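Getting the segmenter to agree with itself

I spent most of December on one function in our perception code. It takes the mask of an object on the table, finds the long direction of that mask, and hands the planner a grasp point and a wrist angle. It was written for boxes and bottles, and for boxes and bottles it is fine. Then we added flowers to the object set and it stopped being fine.

The old code did the simple thing. Take every pixel in the mask, look up its depth, fit a line through the points, grab at the center. With a bottle the center is a good place to grab. With a bouquet the center is in the leaves, and the leaves are where depth is worst. Some are thin, some stick up, and the edges smear into the table behind them. The fitted line moved from one capture to the next even when nothing on the table had moved.

I also had trouble with the direction. A line has two ends, and the code picked whichever end had the smaller x value. On a bottle you can often get away with that. On a bouquet it means the planner sometimes thinks the blossoms are the handle.

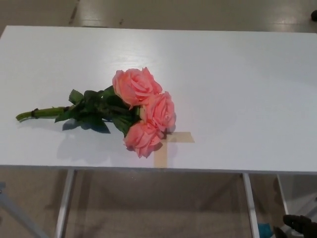

Solange Frota
Software engineer, perception and planning

The bouquet is artificial, three roses on one bundled stem, and I use it lying flat with the stem end clear of the leaves. The masking tape on the white table is my mark for placing things. I put the lowest rose over the spot where the two strips meet and then leave it alone while I work on the code.

The first thing I changed was to split the mask in two before doing anything else. I walk along the long axis in small steps and measure the width of the mask at each step. The stem is narrow for a good stretch and then the width jumps at the leaves. Wherever the jump is, that is the split. The narrow part is the handle and the rest is marked as do not touch. This also settles the direction question, since the wide end is always the flower end.

The second thing was the shadow. A bouquet on a white table throws a soft gray shadow, and our segmenter was taking part of it as object. The mask grew a sort of skirt on one side, which widened the stem and pushed the split to the wrong place. I tried color thresholds first and gave up after a day. Green stem against gray shadow is easy. Dark leaf against its own shadow is not. What worked was checking height. I fit a plane to the tabletop, and any mask pixel that sits within the noise of that plane gets dropped. The stem is thick enough to survive this. A few leaf tips are lost, but I don't need leaf tips.

The plane fit had its own problem. The overhead lights leave a bright patch toward the far side of the table, and our depth readings are poor there. I now throw out the saturated pixels before fitting. It is two lines of code and I should have done it last year.

For testing I used a folder of saved captures, 1326 in all, with 533 of them containing a flower of some kind. I hand-marked the handle on the flower ones over several evenings. The old code put its grasp point in the leaves or blossoms often enough that I stopped reading the log. The new code misses the handle on 36. I went through every miss. Most are bouquets where the leaves come nearly to the end of the stem, so there is no jump in width to find. The rest are bad masks from the start, and no amount of work downstream will help those.

For the no-jump case the function now returns nothing and a reason string. The planner used to treat an empty result as a crash, so I had to change that too. It now asks for another view from a different head angle, up to 3 times, and then skips the object. I would like a better answer than skipping.

Still on my list:

The tie around the stems is dark and reads as a gap in some masks, so the stem comes out as two pieces. I join pieces that line up, but the rule for "line up" is a number I picked by hand.

The wrist angle is right but the approach is still straight down. The stem lies flat on the table, and coming in at a slight tilt might be kinder to the fingertips.

The debug viewer draws the axis in green. On a green stem this is no use to anyone. I'll change it to magenta.

I have not merged any of this into the main branch. The bottle tests still need a full run with the plane change in, and I want to see those numbers first.

Recent posts
Moving our configs out of the launch files
Why the Hiltley planner kept timing out
Notes on replaying logs with Ornness
Two weeks with the Civex depth driver
Hand-eye calibration, again
Naming frames so you can find them later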